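A Retry Is a Fault Report

Most fault counters on a two-armed manipulation cell count only the faults that stop the cell. A hand that loses its grip, tries again and succeeds leaves no entry an operator will ever read. I want to argue that this practice is a safety problem, and that it should be changed at the level of the controller, where an integrator cannot switch it off.

The case I have in mind comes from the Cakex cell at Urkilville, a bench setup used to develop tabletop food handling. The tasks are simple ones: center a plate, lift it with both hands, put a roll on it, hand it off. The arms run a commercial supervisor called Hoshino, and the grasp layer on top of it is called Vomero. Both behaved as documented throughout. The trouble lies in what was documented.

In February, during a two-handed plate lift, the left hand closed past its commanded position and kept closing. The right hand held. The plate was levered out of the grip and left the table on the operator's side, and the left index finger continued to flex until it met its own palm and tripped a current limit. Nobody was hurt. The operator had been standing back from the bench to reset a timer, and on most cycles would have been leaning over it.

The immediate cause was found in an afternoon. A position sensor in the index finger had an intermittent connection at the wrist, where the cable leaves the arm and bends each time the forearm rotates. When the signal dropped, the finger driver held the last good reading. The controller saw a finger that was not moving and asked for more closure. When the signal came back, the controller saw the true position, reported a failed grasp and opened the hand. Vomero then retried, as it is designed to.
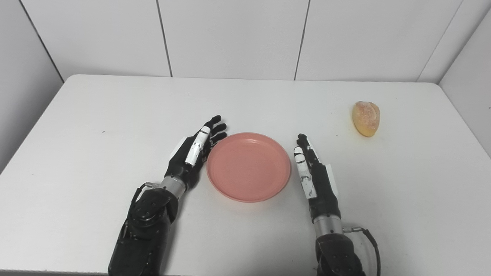

What took longer to find was the history. The cell had completed 1,360 two-handed lifts since the last hand service. The raw joint log, which is kept but not displayed, showed a held reading on the left index finger in 128 of them. In nearly every case the signal recovered within a fraction of a second, the retry succeeded, and the cycle was recorded as a pass. The summary screen reported a clean run the whole time. The only outward sign was a slightly longer cycle, and cycle time on a development bench varies for many reasons.

The usual response is that retries are normal. Grasping is uncertain, objects shift, a plate rim is thin, and a system that stopped for every miss would do no useful work. I accept all of that. A retry caused by a plate that slid is different in kind from a retry caused by a sensor that went silent, and the supervisor has the information needed to tell them apart. It discards that information at the point where the retry is granted.

The second response is that the current limit worked. It did, at the end of travel, after the plate had already been thrown. The limit was set to protect the finger gearing. It had never been evaluated as protection for a person, and the risk assessment for the cell listed it as though it had. This is common. A protective function is present, it has a number attached to it, and the number is copied into a table without the question of what it was chosen to protect.

I would make three changes. First, a driver that holds a stale reading should mark it stale, and the controller should be forbidden from increasing effort on a stale joint. This costs almost nothing. The Urkilville cell was patched to do it in under 100 lines, and the patched version has since run 1,000 lifts with the old cable deliberately left in place. It paused 357 times as the cable got worse. Each pause was a nuisance, and each was also correct.

Second, retries should be counted by cause and shown on the same screen as stops. A threshold on sensor retries should force a service call.

Third, when two hands share an object, a fault in one must be a fault in both. On this cell each arm had its own supervisor instance, and the right arm had no knowledge that the left was acting on old data. It went on holding with full force, and that force is what turned a bad grasp into a projectile. Releasing both hands at once has its own hazards with a heavy or hot load, so the correct joint response has to be worked out for each task. Leaving it undefined is the one option I would rule out.

There will be objections about throughput, mostly from people whose acceptance tests are written in cycles per hour. Those tests should be rewritten as well. A cell that passes by retrying through a failing cable has met the letter of its specification, and the specification had no line for the cable.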